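Plating a Single Green Chili
Cirkmont Kitchen Notes, updated 2022-02-05

Use a shallow square plate with slightly raised edges. A muted brown or taupe glaze gives good contrast with bright green. Wipe the plate with a dry cloth and set it at a diagonal, one corner toward you. Keep the chili on the table until the plate is in position.

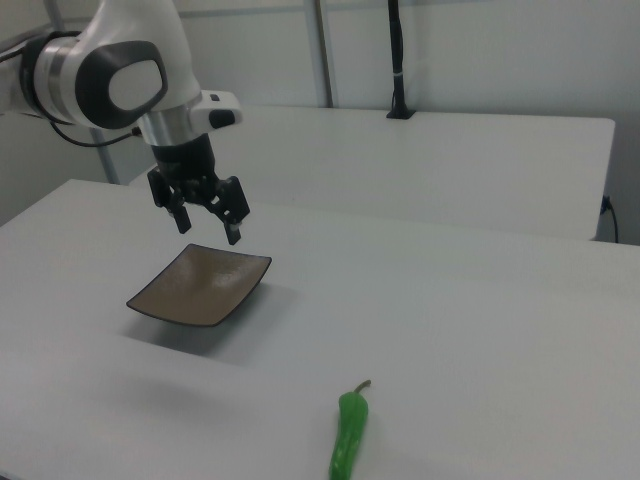 Undberg writes that the stem should point away from the diner, and asks if a wrinkled chili is still fine to serve. It is, if the flesh is firm when pressed.

Lift the chili at mid-length. Lower it along the diagonal and release it. Do not slide it, as oil marks show on the glaze.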